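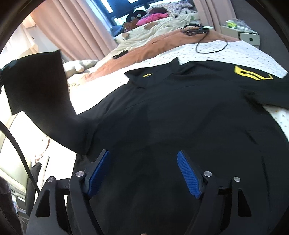

There is a week in May, in our part of the valley, when every coat in the house is suddenly wrong. The mornings in Rollmont still bite a little, but by noon you're carrying the thing over your arm and looking for somewhere to set it down, and that is when I start thinking about putting the winter clothes away.

My grandmother did this in one long day, with the windows open and the radio going, and I've never managed it in less than three. I stop to try things on. I find old ticket stubs (a matinee in Fevwood, a ferry I had forgotten taking) and have to sit down with them for a while. Last spring I found a grocery list in my own handwriting that said only "lemons, thread, the good bread," and I still wonder what I was making.

The work itself is simple enough. Empty the pockets, all of them, including the small one inside that you never use. Brush the collar and cuffs. Wash or dry-clean anything you've worn, even if it looks fine to you — moths are fond of exactly the spots we can't see. Then let everything air for a good 30 minutes longer than you think it needs, and close the zippers before you fold, or they'll chew on the lining all summer.

I used to send our wool to Liu, the little cleaner's by the bridge, where they pinned a paper number on each piece. Mine was 437 for years, and I got so attached to it that I was a bit hurt when they moved to printed labels. They still do lovely work on hems, and they'll replace a missing button while you wait if the shop is quiet.

As for where it all goes, I favor cotton bags over plastic, and a high shelf over the basement, which in our house smells of rain until July. Cedar is nice if you like the smell, though it fades and wants a light sanding now and then. I leave out one warm coat, always, on the hook by the back door. We had frost one year with the tomatoes already in, and I was out there at six in the morning in a sundress and my heaviest parka, covering them with bedsheets.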